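Film and Television Studies, Introductory Course
Handout 4: The love scene as a problem of storytelling
24 Jan 2019
By the course teacher, Hosotholm Evening School

Before you read this handout, please look again at your notes on point of view from December. We will need the words "reaction shot" and "two-shot" many times, and I will not explain them again in class.

1. What we mean by a love scene

In this course a love scene is any scene in which two characters show each other, for the first time, that they have feelings. It can be a kiss, but it can also be a hand on a shoulder or a song. Many students wrote in their first essay that a love scene must be physical. I do not agree with this. In many television dramas the most important moment comes several episodes before any kiss, when one person notices the other in a crowd and the camera stays a little too long on the face.

Ask yourself who has the knowledge. Sometimes both characters know and the audience knows. Sometimes only the audience knows, and then we wait. Waiting is the main tool of the long drama series, and writers are very careful with it.

2. Our three study films

We use three short films this term. They were all made by former students of this school, so you can find them in the library room only, and they cannot be taken home.

"Fillbridge" is 28 minutes long. Two actors in a small touring theater must play a married couple every evening, although they do not speak to each other outside the stage. The kiss is seen three times. The first time it is filmed from the seats, very far away. The second time we are behind the curtain with the stage hands. Only the third time is it close, and then the sound of the audience is taken away. Please write down what changes in your own feeling each time.

"Anberg" is 36 minutes long and has no kiss at all. A singer recognizes an old friend at a table near the stage and changes the words of her song. The friend understands, the other guests do not. There are 10 reaction shots in the song, and I ask you to list them in order, with the name of the character and the direction of the look.

"Gebretsadik" is the shortest and, I think, the most difficult. The title is the family name of the young man, and we hear it spoken only once, by the woman, at the station. Some viewers find this scene cold. I found it cold too when I saw it first. Look at the distance between the two people and compare it with the distance in the opening scene – it is the same, but the meaning is very different.

3. The famous guest and the small role

Producers like to put a well-known face in a small romantic part. This can help to sell the film in another country, but it has a price. The viewer stops seeing the character and sees the star. In "Fillbridge" the director avoided the problem by keeping the guest actor in half darkness until his last line.

We will also discuss how fans write about such moments. A short scene of a few seconds can produce more discussion than the rest of the film. One viewer forum collected 1,666 comments about the ending of "Anberg", and most of them are about a look, not about a word. I will bring a printed selection to class. Please read them with respect, because these people watch very carefully.
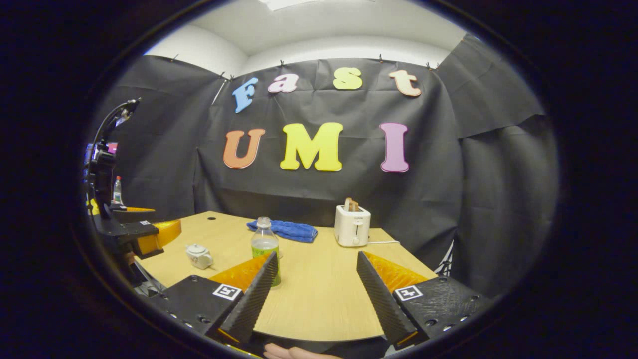
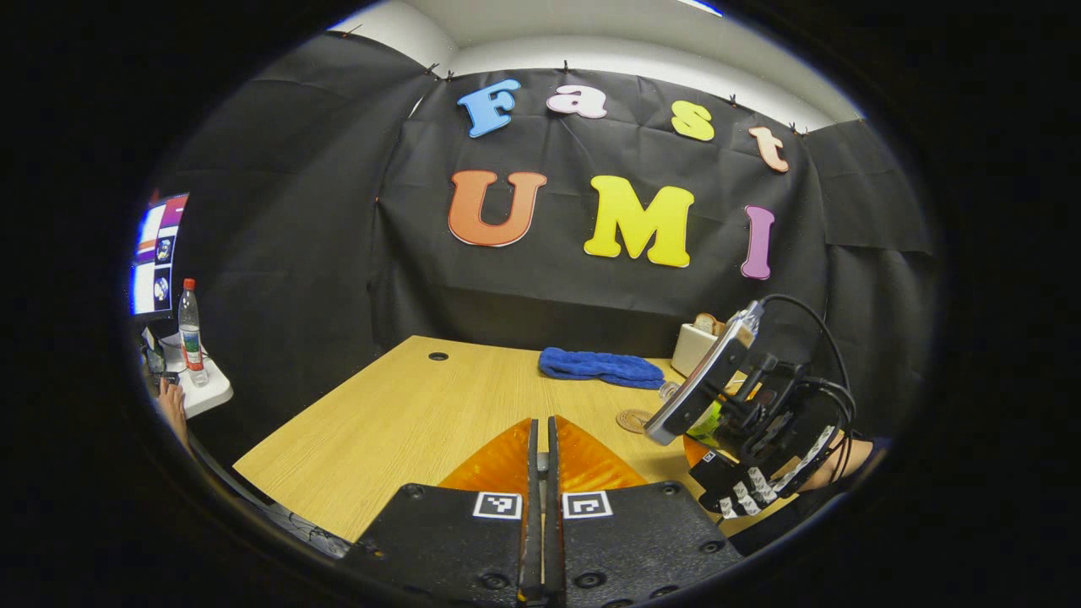 4. Music under the scene

When music starts before the characters act, it tells us what to expect. When it starts after, it confirms what we saw. A third possibility is that the music belongs to the world of the film, as with the singer in "Anberg". Then the characters hear it too, and they can answer to it.

A good exercise is to watch the scene first without sound and to write one sentence about what each person wants. After this, watch with sound and correct your sentence. Do not erase the first version. I would like to see both.

5. Homework

Choose one scene from the study films. Write two pages on these points:
- who looks first, and who looks away first
- where the music begins, if there is any
- what the scene would lose if it came ten minutes earlier

You may write by hand, but please leave a wide margin. If you prefer a scene from a television series you know well, ask me before you start, and bring the episode with you – I cannot mark a paper about a scene that I have not seen.

Contact: course office, Hosotholm Evening School | © 2019 | Back to top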